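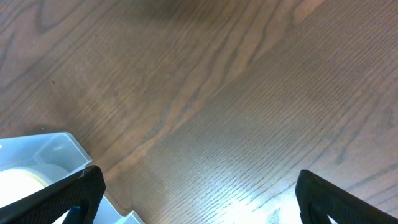
A wooden tabletop in warm brown, its grain catching the light.

Skeler's harvest supper goes home for the year

September 25, 2020

SKELER – The Harvest Supper, which has filled Ashworth Hall every fall for longer than most of the people who eat at it can remember, will be served this year at kitchen tables, on porches, and (if the weather is kind, as it very often isn't) on blankets in the backyard. The hall confirmed this week that the doors will stay closed for the night and that the food will be handed out in the parking lot instead, hot and boxed and ready to carry home.

It will come as no surprise to anyone who has lived through the past several months, but it is still a bit of a wrench. People in Skeler set their year by the supper. Children who were once put to bed on the pile of coats in the side room now bring their own children, and there are families who have sat at the same end of the same table for so long that newcomers are gently steered away from it. The hall says it thought about cutting the guest list, and about seating people in shifts, and even about putting up a tent on the ball field, before deciding that the simplest plan was the kindest one.

The menu stays very nearly the same, you'll be glad to hear. There will be roast chicken with gravy, squash baked with brown sugar, green beans, and the cabbage and apple dish that people either love dearly or push politely around the plate. The Puliveck Bakery on Mill Street is making the rolls, as it always does, and has promised a second batch of the seeded ones, which ran out early last year and caused a fair amount of grumbling in the line. Soup has been added, mostly because it travels well, and it comes with or without bacon. Pie is apple or pumpkin. Those who want both may have both.

Supper boxes cost $15 for one person and $30 for a family, the same prices that were charged at the door last fall. Orders can be placed by phone with the hall office or on the sheet pinned up inside the bakery, and the hall would be grateful if people ordered early, as the chickens have to be spoken for well ahead. Anyone who would find the price hard to manage this year only has to say so on the phone, and a box will be set aside with no questions asked.

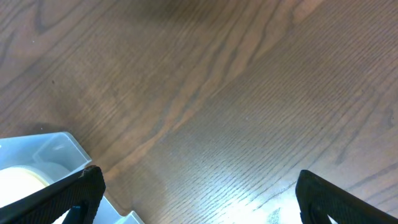 One longtime guest from Flututton called the paper after the news got out to say that the drive over the ridge was half the fun, and that she would be making it all the same, box or no box, and eating her pie in the car with the heater on. She did ask whether there would be any singing. The hall says there will be, in a manner of speaking. The Skeler band will play from the front steps while the boxes are handed out, with the players spread well apart, and drivers are welcome to roll down their windows and join in on the old favorites.

Pickup runs from 2 in the afternoon until 8 in the evening, which is a much longer stretch than the supper itself ever was, and is meant to keep the cars from backing up onto the county road. Each order will be given an arrival time. Drivers should come in by the school entrance and leave past the fire station, and should please stay in their cars with a mask on when the window is down. Walkers are looked after too, at the side door of the hall, where there will be marks on the pavement to stand on and a bit of awning in case of rain. Deliveries can be made to homes inside the town limits for people who don't drive or would rather not go out.

The boxes are plain cardboard and everything inside them is packed to be thrown away or recycled, but the hall is hoping people will go to a little trouble at home and tip it all out into real dishes. 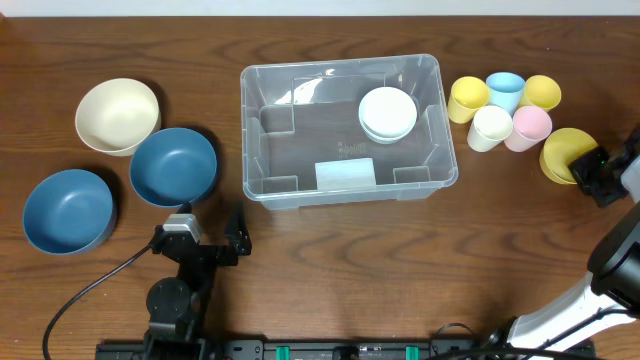

A cloth on the table and a candle or two would not go amiss either, and each box will have a printed card tucked inside with the words of the grace that is always read before the meal, along with the recipe for the cabbage and apples, which is being given out for the first time after years of people asking. The plan is for everyone who can to sit down at the same hour, once the last cars have gone, when the church bell will ring to start the meal. Those who picked up early will want to keep their ovens on low, and heating directions are on the back of the card.

Money left over after costs goes to the hall roof, as it did last year and the year before that. The worst of the leak over the stage was patched in the spring, and the rest of the work is now set to begin in December, provided the slates arrive in time.

The hall would also like back any pie plates that went home with guests after last year's supper. They can be left in the crate beside the side door at any hour, and a quick wash beforehand would be much appreciated. The office phone is answered on weekday mornings, and messages left at other times will be returned.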